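Heta Bedding Care Labels

README, last updated 16/09/2022

Heta is a small collection of care labels from household bedding: sheets, duvet covers, pillowcases and blankets. Each label was typed out by hand and matched to a plain-text washing instruction. The work was started in Clesberg and later joined by a second group in Grerkberg.

What is in the folder

labels.csv — one row per label, with the wording as printed
symbols.csv — the wash, dry and iron symbols, written as short codes
notes.txt — spelling variants and unreadable words

There are 100 labels in the main set and 54 in the extra set. The extra set holds blankets only. Fibre content is given as printed, even where the percentages do not add up to 100.

Beds differ in how many layers they carry, so each row has a "layer" field with one of four values: base, sheet, cover or top. Mattress protectors count as base. Throws count as top, whatever their size.

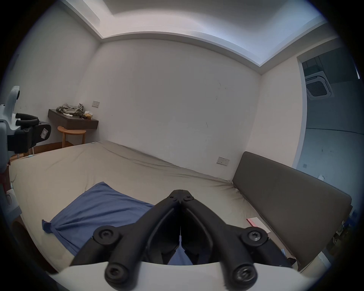

Known problems

Ten labels had faded too far to give a full reading. These rows are kept, with a question mark in place of each missing word. Temperatures are in Celsius. Two older labels gave only "warm" or "hot" and were left that way.

The rows typed in Grerkberg before March use "tumble" where the Clesberg rows use "machine dry". Treat the two as the same code — symbols.csv already does.

Using the files

Both tables are UTF-8 with commas between fields. Open them as text if your spreadsheet turns wash codes into dates. Please cite the set as "Heta Bedding Care Labels, Clesberg". Corrections can be sent as a changed row with the label number left as it is.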